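Home | News | Features | Reviews | Subscribe | Back Issues

Last updated: Tuesday, December 4, 2018

Emptying the Office Bins, Two Arms at a Time

Pletonix wants to rent you a robot for the dullest job in the building. We gave it the small bins and the small bags.

Every office has a round of work that starts after the last meeting and is finished before the first one. Bags come out of wastebaskets, new bags go in, and the full ones are carried to a larger bin. Cleaning contractors put a fixed amount of time against each basket, and the job has stayed the same for as long as there have been plastic liners.

The Pletonix service, sold here through the dealer Jodier, is the first we have tried that takes on the bag itself. Plenty of machines will vacuum a hallway at night. Picking up a thin sheet of plastic that changes shape when you touch it is harder, and most suppliers have stayed away from it.

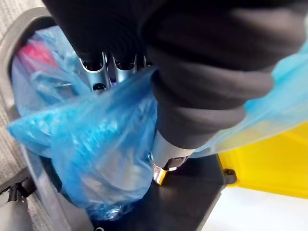
Vol. 9, No. 2

What you rent is a two-armed machine with a gripper on each arm, a set of sleeves for the hands, and a support plan. Jodier's staff come out for the setup, walk the floor with you and mark which bins belong on the round. The monthly price is $3,797 on the standard plan, with the sleeves and routine service included. Bags are extra, and you can use your own.

We ran it in October in an open office let by Kaneko, a property firm with several floors of the same layout. The floor we used has gray carpet, rolling chairs, a few soft seats by the wall and the usual mix of bins. Some are mesh wastebaskets and some are larger pedal bins with lids. No furniture was moved for the trial. Jodier suggests clearing a path between desks, and for a first visit that's sensible advice, but we wanted to see how it got on with a room as people leave it.

The hands are the part worth paying for. A liner offers very little to hold. Close on it too lightly and it slides through, too hard and it splits at a crease. Pletonix uses metal finger parts, with the drive hidden up in the wrist, and the controls let the operator set a closing force for each type of bag. The factory setting for thin liners was too firm for the cheap ones we had bought. We turned it down and had fewer tears after that.
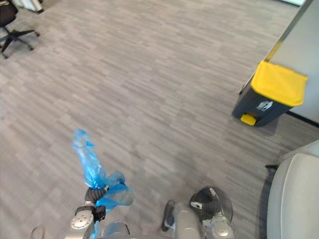 Twisting the neck of the bag is the step most likely to go wrong. A person does it without looking, usually while walking. The robot needs the plastic gathered into something like a rope before it can be sure of its hold, and when the film bunches to one side it will let go and try again. We saw it do this often enough to get used to it. It's slow, and anyone standing nearby will want to reach in and help.

Supervision is part of the deal. The service isn't sold as something you switch on and leave, and the contract says an operator must be on the same floor. One person can look after the machine while doing other light work, such as wiping desks or restocking paper. If you were hoping to cut a whole shift, the sums won't work on one unit.

We also looked at the rival package from Benari, which is cheaper and simpler. Benari asks you to replace your wastebaskets with its own model, where the bag sits in a stiff ring and the machine lifts the ring. It is a neat way around the problem of loose plastic, and it works well in a new building where you are buying bins anyway. In an existing office it means throwing out a lot of good baskets. Pletonix will work with what is already under the desks, and that was the main reason we asked for it first.
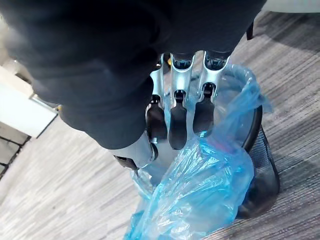 Bag size matters more than the sales sheet suggests. A liner cut too large for its basket leaves a skirt of spare plastic hanging over the rim, and the hand can close on that and miss the part it needs. Most offices buy one size and use it for everything, because it's easier to order. If you take on this service, buy two sizes. Jodier's installer told us the same thing during setup and we ignored it for the first few evenings.

Light baskets are another weak point. A mesh bin with hardly anything in it can come up with the bag, or tip and roll. The second arm is meant to steady it, and the routine for that is in the menu, but it was turned off when the machine arrived. Ask for it to be turned on. Heavier pedal bins stay where they are, though the lid adds a step and the round takes longer.

The sleeves get dirty, as you'd expect. They come off for washing and the job is easy enough once you have done it a couple of times. Spares are included, but order another set. You don't want to be waiting on the dryer at the end of the day.
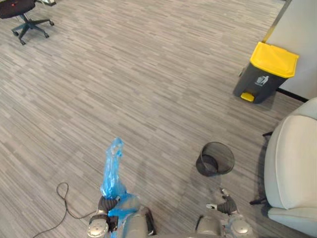 Putting the new liner in takes longer than taking the old one out. The machine has to open a flat bag, find the mouth and fold the edge over the rim. Pletonix says an update for this is on the way and will be free to current customers. We can only report on what we used, and on that version we would plan for a person to do the relining on busy floors. It halves the appeal for some buyers – but the lifting and carrying are still taken care of.

Noise was low. The arms hum a little when they move and the grippers click when they reach the end of their travel. People working late on the same floor said they stopped hearing it. The charging dock needs a wall socket and a clear patch of floor, and ours went beside the copier.

The minimum term is two years, which seems long for a product at this stage. Jodier was willing to talk about a break clause when we asked, so ask. For a large site with evening staff already in the building, the service is worth a trial. A small office with a handful of wastebaskets should wait for the update and see what happens to the price.

Contact the editors | Advertise | Copyright 2018. All rights reserved. | Back to top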